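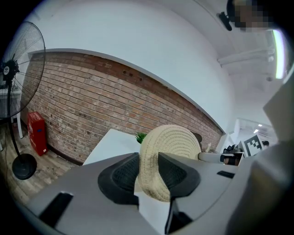
More frogs than we've had in years, was how one pond owner in Villanueva put it to us over the phone, and was it all right to be this happy about it? Yes! It is very much all right, and now we have the numbers to go with it.

I'm writing for the Flemovier Amphibian Survey, and I'm delighted to say that our spring results are out. People across the Isard valley sent us 2,278 records of frogs, toads and newts between February and May, from backyard ponds, ditches, cattle troughs and one very popular storm drain. Of those, 911 came from gardens, and that's the part I can't stop talking about. We used to think of the valley's amphibians as living mostly down on the wet meadows by the river. A lot of them are living behind people's garages.

The news isn't all good, and I don't want to pretend it is. Toads are struggling on the east side of the valley, where the Prondik road runs between the woods they winter in and the old quarry pools where they breed. We had records from only three of those pools this spring. Traffic is part of the trouble - so is the dry weather, which left two of the shallower pools as cracked mud before the tadpoles had legs. Newts held steady, as far as we can tell, though they're sneaky and I'm sure we missed plenty.

So what happens next? We've picked 22 ponds to visit again next spring, a mix of garden ponds and field ponds, and we'll be checking them after dark with flashlights (bring boots, the banks at Villanueva are slippery). We're also asking the county for toad crossing signs on the Prondik road in time for the February migration.

If you have a pond, even a dishpan sunk in a flower bed, please leave a rough edge of long grass on one side and a sloping stone or two so the little ones can climb out. Don't move spawn from one pond to another, however kindly you mean it, as that can spread disease. And please skip the goldfish!

The full results, with maps for each part of the valley, are free at the Flemovier office and at the Isard library. We're holding an open evening at the library on Saturday at 7 p.m. Reporters are welcome, and so are children in rain boots.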